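Wannasri Breakfast and Light Meal Table Set
Item 301, Training Kitchen Range
Supplied by Wemel Institutional Furnishings

Overview

The Wannasri set is a complete breakfast and light meal station for residential colleges, training kitchens, day centers and staff dining rooms. It brings together a wooden table, a compact toaster, plates in mixed colors, a small divided dish and a holder for chopsticks or skewers. All pieces may be ordered together or one at a time.

The set was first prepared for the teaching kitchen at Clitport, where students practice laying out and serving a simple meal of toast, cooked meat and salad leaves. The kitchen supervisor, Ravindran Venkataraman, requested a table that two students could share, with a toaster small enough to leave room for plated food on either side. The present version follows that request closely. The older model, with its raised back shelf, has been withdrawn.

The Table

The tabletop is pale and plain, with a birch finish that shows crumbs readily and is easy to check after wiping. It is supplied flat and is attached to the legs with the bolts in the packet marked A. The height is fixed. Institutions that need a lower table for seated users should state this when ordering, as the legs cannot be shortened after delivery.

The surface should be wiped with a soft cloth and mild soap, then dried at once. Scouring powder will dull the finish. Hot pans must be placed on a trivet, which is not included in the set.

The table is intended for indoor use only. Where it will stand near a sink or dishwasher, a gap should be left on that side so that the edge can dry properly.

The Toaster

The toaster is white, with a rounded, boxy body. Bread stands upright in the top slot with its upper part above the rim. This suits the square sandwich loaf used in most institutional kitchens. Thicker bread should be tested before a full service, and buttered or filled bread must not be placed in the slot under any circumstances.

The toaster is best placed toward one side of the table, with the plates for finished toast beside it. It should be unplugged and left to cool before the crumbs are removed. A written cleaning record is recommended wherever the appliance is shared between groups. 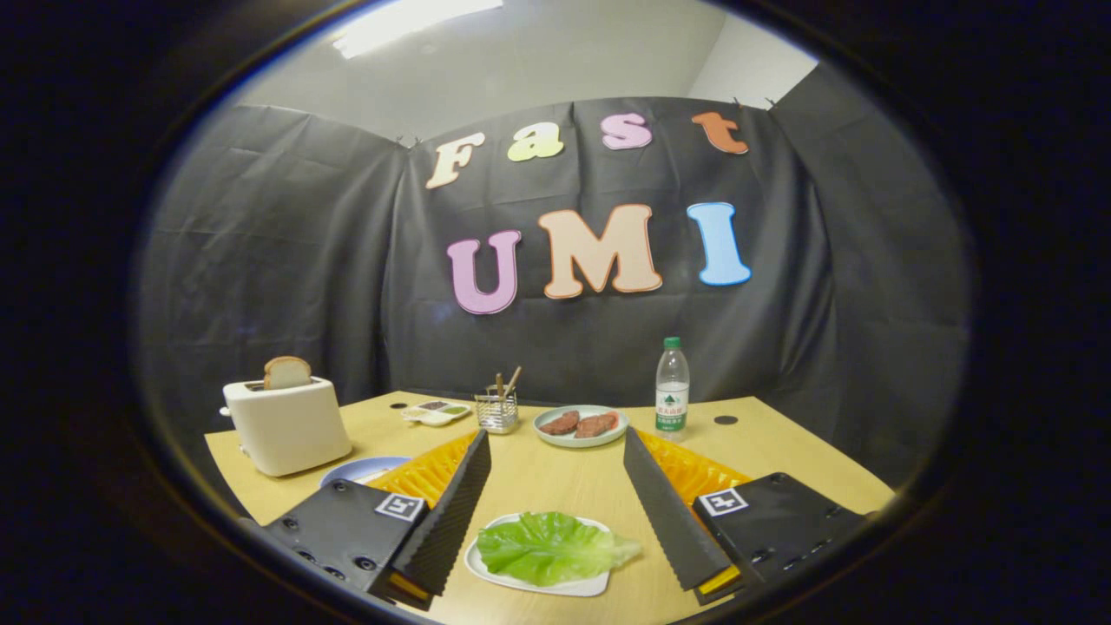
Can the set be used without the toaster?
The toaster is a separate appliance and may be left out of any order. The table, plates and smaller items are sold on the same terms with or without it, and a toaster may be added later under the same item number.

Plates and Small Items

The plates are round and come in white and in several shades of blue. Many kitchens assign one color to each kind of food, for example blue for salad leaves and white for cooked meat, and keep to the same arrangement throughout a course. Wemel does not prescribe a scheme. Replacement plates are matched as closely as possible, although slight differences in shade may occur between deliveries.

The divided dish is white and is meant for small quantities of dry goods, such as seeds, grains and beans. It is useful for toppings and for lessons in which students learn to recognize ingredients by sight. It is not suitable for liquids, as the partitions are low - a sauce or dressing should be served in a separate bowl.

The holder accepts chopsticks or wooden skewers. It should be emptied and washed at the end of each day. Wooden utensils must be fully dry before they are returned to it.

Food, bottled water and bread are not supplied.

Suggested Layout

The following arrangement is used in the Clitport course notes, written by Birger Bakke. The toaster and the divided dish are set out first, with the holder beside the dish. Cooked meat is plated next and placed within reach of both users. Salad leaves are washed, dried and plated last. They should not be left close to the toaster while it is in use.

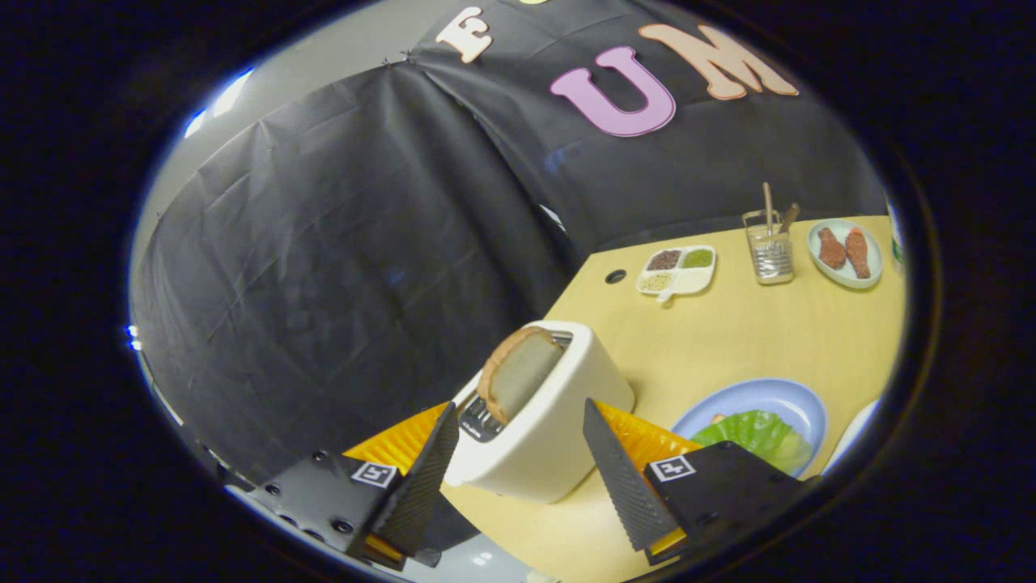 Wannasri set with bread in the toaster, cooked meat and a green leaf on separate plates, and grains in the divided tray.

For larger groups, tables may be placed end to end. The Hinow connecting strip holds two tables level with each other and is fitted from below with a screwdriver. It is sold separately and does not fit tables from the earlier series.

Assembly

Two persons are required to assemble the table. Wemel advises setting aside 45 minutes for the first table and keeping the printed sheet for later use. The bolts should be tightened by hand until all four legs are in place and only then secured with the key. After one week of use they should be checked again.

Institutions ordering for several rooms may request assembly on site. The service is arranged by Sorin Nikolovski at the Wemel delivery office, who will need to know the floor level, the width of the doorways and whether an elevator is available.

Ordering and Delivery

Orders are accepted from schools, colleges, care providers and company kitchens. Orders of up to 200 sets are filled from stock. Larger orders are made to schedule, and a delivery month is confirmed in writing. Colleges that require the set for the autumn term should note that September deliveries are reserved early.

Tables and tableware are packed separately and may arrive on different vehicles. The receiving office should check the plates for breakage and report any damage before signing the delivery note. Claims made after signature are considered, but the packaging must have been kept.

Spare Parts

The following may be ordered singly: table legs, bolt packets, round plates, divided dish, utensil holder, Hinow connecting strip. Tabletops are replaced only as a whole. Please quote item 301 and the color of any plate required.

Contact

General inquiries and sample requests: Montri Limsakul, Institutional Sales
Repairs and spare parts: Wiroj Chaiyaporn, Customer Workshop
Delivery and assembly: Sorin Nikolovski, Delivery Office

Sample plates are lent for inspection without charge and should be returned in the box in which they were sent.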